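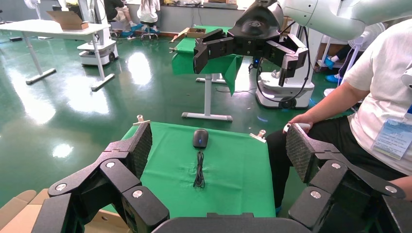
3.2 The packing task

Each student team in the Cerum course was asked to teach its robot one small household job, and for the group whose work we follow in this section the job was putting a computer mouse into a cardboard box. It sounds like very little (we thought so too, when Divya Thampi first wrote it on the whiteboard!), but the cable made it a lovely problem, and a stubborn one. Students worked in pairs, with one holding the controller and the other keeping notes, and they traded places every Thursday so that everyone learned both sides of the work. The green cloth was clipped to the table before each session, and the box was opened flat on it, as in Figure 2. 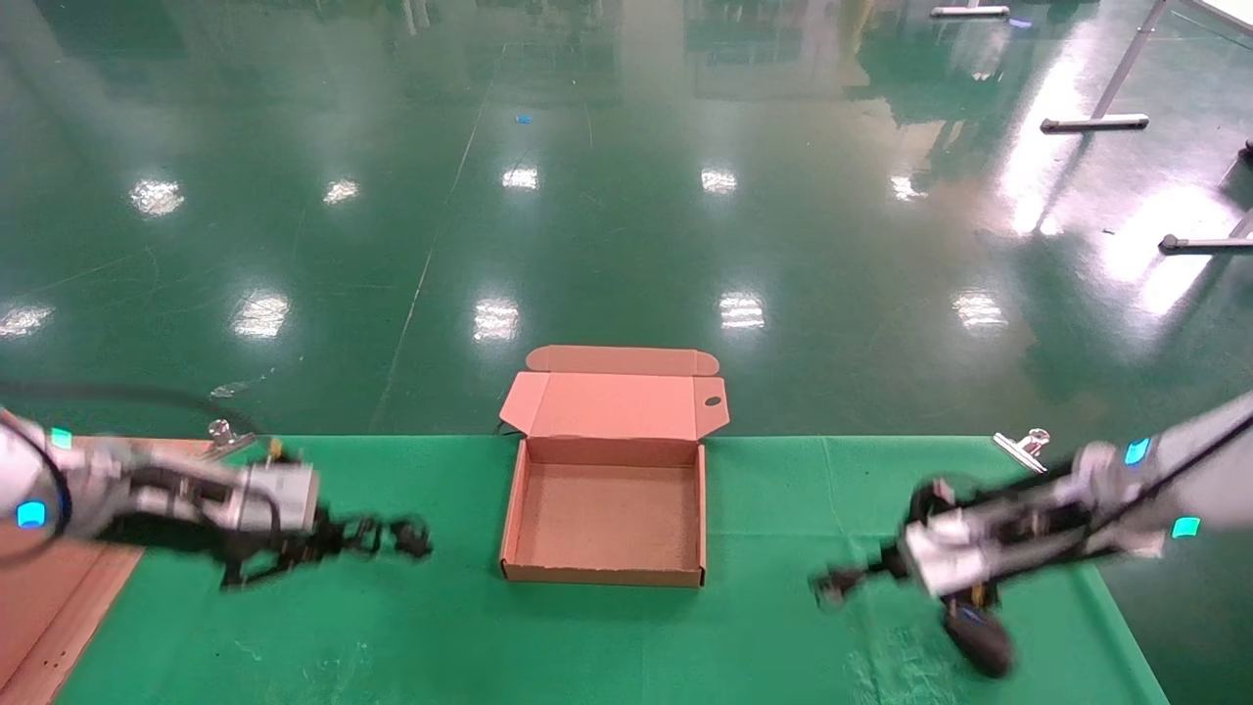
Figure 2. The open box on the clipped cover, between the two arms.

Over the term the pairs recorded around 1,000 attempts, and we kept 100 of them aside for testing. We had asked only that the mouse be placed in the tray with its cable - how it got there was left to the students, and their habits differed a good deal. Some gathered the cable first, while others took hold of the mouse and let the cable follow. We come back to these differences in Section 4, where the notebooks are compared with the recordings.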